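Sorting the shells, finally

2020-07-23

I said in the spring that I would deal with the shell boxes before the end of summer, and I am now most of the way through. There were four boxes. Three came from my aunt's house and one is mine, from when I was a kid and picked up anything that wasn't sand. They had been in the hall closet under the vacuum cleaner since we moved in, and every time I got the vacuum out something in there crunched.

The plan was simple. Take everything out, wash it, keep what I like, give the rest away. I gave myself a weekend. It has been two and a half weeks.

The first problem was space. Shells can't be piled up while you work on them, or at least mine can't, because the small ones go inside the big ones and then you spend ten minutes shaking a whelk over the sink. I started on the dining table with newspaper, but the newspaper stuck to anything damp and left print on the pale ones. After that I used dish towels, which was better until we ran out of dish towels.

What worked in the end was trays. I had a couple of plastic ones from a yard sale and bought more at Kalora, the discount place out past the car wash. They are the kind you would carry lunch on, with a raised rim so nothing rolls off onto the floor. The floor of the tray has a texture to it and the shells stay put when you pick the whole thing up. I can move a tray to the counter when we need to eat and move it back afterward.

My washing method is nothing special. Lukewarm water, a drop of dish soap, an old toothbrush. I let them sit overnight if there is dirt packed in the spiral and then poke at it with a bamboo skewer. I don't use bleach. I tried it on a few clams from my own box and it took the smell out but the outsides went chalky, and I didn't like how they looked after. People also recommend mineral oil for shine. I did one scallop that way and it picked up dust within a day, so that was the end of the oil.

Drying takes longer than you would think. The flat ones are done by the afternoon. The big spiral ones hold water way up inside, and you can turn them over three times and still get a spoonful out on the shelf the next morning. I stand them with the opening down and turn them when I walk by.

My aunt had a notebook, and for a while I thought that would make all this easy. She numbered things. The last number in the book is 251, and I have not found anything close to that many shells with a number on them. Some of the ink has worn off and some of the numbers were on little paper stickers that have come loose and are now at the bottom of the box with the sand. Her notes are also not very informative. One says "from Ham, windy." Another says "trade w/ Clurkanus, good one." I know Clurkanus was the shop on the boardwalk where she used to swap with the owner, but I have no idea which good one she meant. There are several good ones.

Halyna Savchuk from my old job came over last Saturday and helped for a few hours. She is much faster at deciding than I am. She would hold one up, I would say "um," and she would put it in the giveaway tray. I took a few back out after she left. She did talk me into letting go of most of the broken scallops, and she was right about those. I had been keeping them for a mosaic I have been meaning to make since 2000.

As for what I'm keeping, I settled on anything bigger than my hand, anything with a number still on it, and anything from my own box that I remember finding. The last category is smaller than I expected. I would have sworn I remembered all of them.

The big conch or whelk types are my favorites and I can't tell you what most of them are. I bought a used field guide to try and work it out, and the photos all show perfect ones with every point in place. Mine have chips and dull spots. A shell with brown bands can be five or six different things according to the book, depending on where it came from, and "windy" doesn't narrow it down. If I get serious about it I will ask Kulsoom Orakzai, who teaches earth science at the middle school and has offered to take a look. She is also taking 40 of the smaller ones for her classroom in September, assuming there is a classroom in September. If not she says she will hold on to them.

For storage I had been looking at a display cabinet from Birkent, the one with the glass front and shallow drawers. I measured the wall twice. It would fit, but the door to the hall would hit it, so that's out. For now the big ones are going on top of the bookcase, where the cat doesn't go anymore, and the numbered ones are in egg cartons with the notebook. The egg cartons are fine. I may not replace them.

There is one box left, the one that was at the very bottom. I opened it and closed it again. It is mostly small snails and bits of coral, and I think I will sift it through a colander outside before any of it comes near the sink. Our drain has had enough. I have already pulled the trap apart once this month and got out a cup of sand and a button.

If anyone local wants scallops, clams or assorted small stuff for crafts, leave a comment and I'll put a bag on the porch for you. They are all washed. The large ones are spoken for, by me.

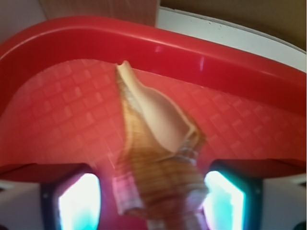
I'm hoping to get to the last box on Sunday if it doesn't rain. After that the closet needs a shelf, and the vacuum can have its spot back.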